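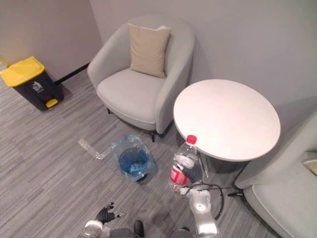

Photo: Edmund Ziółkowski

Two bins in a small sitting corner, how to split them?

Posted by Edmund Ziółkowski

I look after a small lounge at Cendmont. It has two gray armchairs with beige pillows, a round white side table and gray striped carpet. There's a black pedal bin with a yellow lid by the wall and a little lined wastebasket out on the floor. Water bottles and plastic wrappers end up in either one.
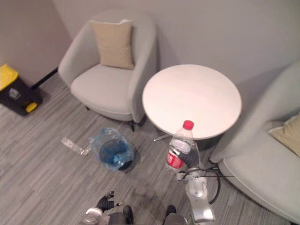
I'd like one for bottles and one for everything else. Which should be which, and where do I put the small one?

Adelmo Barbieri

Bottles in the pedal bin. They fill a small basket in no time. Put the basket beside the side table, where people can reach it sitting down.

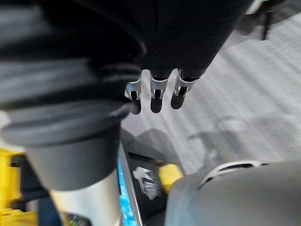

Empty it every evening and fold the bag well over the rim or it slides in. Check what your hauler takes before you label anything. Ours wants caps left on.

Oyelaran29

Just get rid of the small one. We did in November and it was fine.

If you keep it, mark its spot with tape so it goes back after vacuuming.

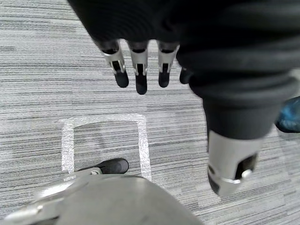 White tape on the striped carpet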